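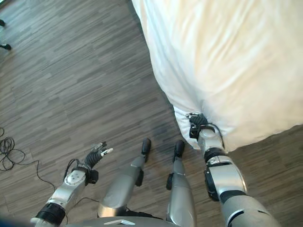 Slide 2 - Linen loss in mid-size hotels

Speaker: Hryhorii Kostiuk, 8/30/18

Start with the base figure. Prornamex runs 265 rooms over 11 floors. White bedding only.

Define loss: any piece written off before 800 washes. Stains, tears and missing stock go in separate columns. Do not merge them - the Drimach audit did, and the totals could not be used.

Slide 3 - Where it happens

Tears start mostly at the hem. Two points to make:
- trolley wheels catch sheets left on the floor
- duvet covers are pulled off by one corner, which strains the seam

Pause for questions on seam types. Şimşekoğlu supplied both samples; pass them round.

Slide 4 - Wash settings

Clorel dose was cut in June. Greying rose slightly, tears fell by 19 per cent. Say plainly that one site is a small sample.

Skip slide 5 if short of time. Cost table is in the handout, page two.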